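The Long Goodbye to My Straight Ends

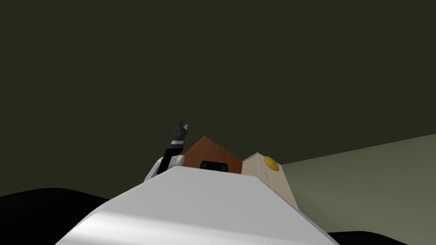 Hair & Beauty Desk, Clunolari Magazine

By Irina Marinescu

The last relaxer went into my hair in March, two years before I was brave enough to do anything about it. In between I had what stylists politely call two textures. From the scalp to my ears I had springy, dense, opinionated curls. From my ears to my shoulders I had wet string.

Everyone who has grown out chemically straightened hair knows the choice. You can do the big chop and walk out of the salon with an inch of hair and very cold ears, or you can wait. I waited. I am a person who keeps the old phone in a drawer in case the new one turns out to be a phase.

Hair grows about half an inch a month, a fact I used to find soothing and now consider an insult. The place where new growth meets old is where it breaks, so you learn to handle that line as if it were holding up a bridge. I detangled in the shower with my fingers and half a bottle of conditioner. I slept in a satin bonnet that made me look like a woman who disapproves of the railway.

And I bought things. Tirklow makes a curl cream that smells like a pear that went to college, and I went through four jars. I owned two sizes of flexi rods from Orska, plus a hooded dryer, bought secondhand, that took 60 minutes to do what it promised in 20 and blew the fuse in my kitchen twice. At the low point I added up what was under the bathroom sink and got to 93 dollars, and that was only the half-empty ones.

"You are feeding dead relatives," said Tincuța Bratu, when I finally sat down in her chair and told her about my routine. Tincuța has been cutting curls for most of her adult life at De Haan, a narrow salon in a brick building with 1835 carved over the door and no parking whatsoever. She held up one of my straight ends between two fingers, the way you would hold up something from the bottom of a teenager's backpack.

Her view is that most people keep their relaxed ends much too long. She sees clients who come in every six weeks for a trim the width of a pencil line and then wonder why their twist-outs look fine at the roots and give up halfway down. Rods on the ends will fake it for a day or so, she says, and there is no shame in faking it for a wedding. But you will be setting those ends again the next night, and the night after that.

She offered me a deal: two inches now, two inches in the fall, and the rest whenever I stopped flinching. I flinched. She cut. It took her maybe 15 minutes, and she talked about her sister's kitchen renovation the entire time, which I suspect is a form of anesthesia.

I won't claim I felt lighter. I felt shorter. For a week I reached for hair that wasn't there and grabbed my own collar. But wash day, which had been eating my whole morning, was over before ten, and my twists stayed shut at the bottom for the first time since I started.

I have one more cut to go. The flexi rods are in a bag for my niece, and the dryer is out in the hallway, where it frightens guests. I kept one jar of the pear cream.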